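3.2 Shape naming and the two-name problem

Children in the second year of preschool often have two names for the same solid. A round-topped piece may be a "bridge" in free play and a "half circle" at the teacher's table, and the two names are seldom used together. Crichton and Carré treated this as a matter of vocabulary size. We take a different view and follow Ó Néill in treating the play name and the table name as answers to different questions: what the piece does, and what outline it has. The distinction matters for scoring, as a child who says "bridge" under the outline prompt has not failed to name the piece.

Sessions were held in two preschools, and 53 children completed all three prompts. Each child was shown one solid at a time and asked what it was, what it was for, and what shape it had. Prompts were always given in that order. Answers were transcribed by the session leader and coded later by Iyengar and Chuang, who worked separately and did not see the ages of the children. The coding produced 451 usable answers. Answers were dropped if the child repeated the leader's last word or named a color only. 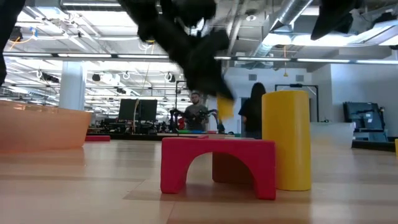
Figure 3. Arch and cylinder blocks on a tabletop.

Naming by outline depends on which part of a solid the child takes as the shape. For a ball the choice hardly arises, as every view gives the same outline. For other solids it does, and the answers divide along predictable lines. The red arch in Figure 3 has a semicircular opening in its underside, so a child may name the opening ("half circle"), the outer body ("rectangle"), or the whole ("bridge"). All of these were coded as correct, with a second code for the part named. The yellow cylinder beside it stands upright and is more than twice as tall as the arch. For a cylinder in this position we accepted "circle" where the child touched the end of the block, and "rectangle" where the child traced the side – the second answer was rarer and came mostly from older children.

Disagreements between the coders were settled by returning to the transcript. Most concerned the arch, where the written record did not always show whether the child had pointed at the opening or at the piece as a whole. Where the transcript gave no gesture, the part code was left blank and the answer was kept for the naming analysis only. This is a weakness of the transcription method, and it affects the arch more than any other solid in the set.

The order of the prompts may also have shaped the results. A child who has just explained that cars go under a piece is likely to keep hold of the word "bridge" when asked for its shape. We did not vary the order, and the rate of play names under the third prompt should be read as an upper limit. Carré reports a lower rate with the outline prompt given first, but her children were older and had been taught the names of flat shapes in the same term. Section 3.3 compares the answers by age and sets out the tests used.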